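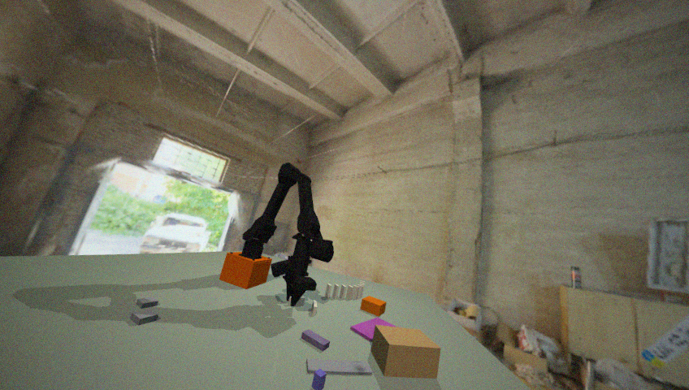

Figure 6. The simulated tabletop in the concrete-room setting, with the gripper close to the row of white dominoes.

5.2 Failure analysis: contact with neighboring objects on descent

The most frequent serious failure in our trials was contact between the gripper and an object that was not part of the task. We call this a neighbor strike. In a neighbor strike the arm reaches the correct target, with the correct wrist angle, but one finger lands on or pushes something standing next to it. The target itself may still be grasped. Under the success rule we used in Section 4, which looks only at the final pose of the target, many of these episodes would have been counted as successes. We found the problem by replaying episodes after the scores had been computed.

Figure 6 shows the type of layout in which the fault appears. The dominoes are small and upright, and they stand side by side, so the free space next to each one is limited. A domino that is pushed at the top will tip before it slides, and it can take the next one with it. The flat pieces on the same table, such as the magenta tile and the gray slab, do not behave this way. They shift by a small distance when touched and stay flat, and the policy usually recovers on the next step.

We ran 51 episodes on layouts with a row of upright pieces. The arm struck a neighbor in 30 of them. In the matched layouts, where the same pieces were laid flat in the same positions, it struck a neighbor in two. The policy weights, the lighting and the room model were the same in both groups. The difference in outcome therefore comes from the height of the pieces and from how the policy handles it during the last part of the descent.

Cause. The motion stack has two parts. The Koppel planner produces a collision-free path to a pre-grasp pose above the target, and the learned policy, Undura, takes over from there. Collision checks are active in the first part and inactive in the second. This was a deliberate choice early in the project. With checks active through the whole motion, the planner treated the target as an obstacle and refused to close the last gap. Turning the checks off at the handover solved that problem and left every other object on the table unprotected as well.

The handover height was set as a fixed distance above the table surface. It was tuned on layouts of flat tiles and low blocks, where the open fingers are still above everything when the policy takes control. With upright pieces the fingertips are already level with the tops of the neighbors, or below them, at the moment the checks are dropped. Any sideways correction the policy makes from that point is made between objects, with no check on where the outer side of the finger goes.

The policy does make sideways corrections. We logged the commanded wrist position through the descent and found that the largest lateral corrections came right after the handover. The pre-grasp pose from the planner is computed from an object pose estimate that is refreshed less often than the policy's own input, so the first thing the policy does is remove the leftover error. On open ground this is harmless. Beside a row, the correction often moves the hand toward the neighbor.

A second cause was found in the collision geometry. The finger model used by the planner was a simplified shape narrower than the finger used by the physics engine. The mismatch came in when the gripper description was converted for the Vesside simulator, and it had been present since the first set of experiments. It explains the strikes that occurred before the handover, when the checks were still running and should have caught them. These were a small share of the total. They matter more than their number suggests — a path reported as clear was in fact not clear, and nothing in the log marked it.

What did not cause it. We first suspected shadows. The arm throws a large dark shadow over part of the tabletop, and the early episodes we replayed had been recorded with strong light coming in from one side. We repeated a subset of the layouts with even lighting. The strikes were still there, at the same stage of the descent. We also swapped the concrete room for a plain background to see whether the clutter along the walls was affecting the pose estimates. Final grasp accuracy improved slightly and the strikes did not change.

Changes made. We made three changes. The fixed handover height was replaced with one computed from the tallest object near the target, so that the fingers start above all neighbors. Collision checks now stay on after the handover for every object except the target; if the policy asks for a motion that would enter another object's margin, the motion is stopped and the arm backs straight up. Finally, the planner and the physics engine now load the finger shape from the same file. This last change was made by Cornel Hodoroagă, who also added a test that compares the two shapes at startup and refuses to run if they differ.

The stop rule has a cost. In tightly packed rows the arm now halts and backs off several times before it finds a way in, and in some episodes it runs out of time. We count these as failures. For the planned use of the system we consider a timeout the better result, but readers comparing our numbers with other work should keep in mind that our success rate on dense layouts went down after the change.

Relevance to hardware. All episodes in this section were run in simulation. A knocked-over domino is of no consequence there. The same stack is scheduled for trials on the Jodivstead bench, where the parts next to the target will include glass vials and where a person may be reaching in to reload a tray. A margin check that turns itself off at close range is not acceptable in that setting. We have therefore made the startup test a condition for enabling the motors, and the stop rule cannot be turned off from the policy side.

Scoring. We also changed the success rule. An episode now counts as a success only if the target reaches its goal pose and every other object ends within a small tolerance of where it started. The results in Section 4 are given under both rules. Earlier results from this project, which used only the first, should be read as upper limits for layouts with upright pieces.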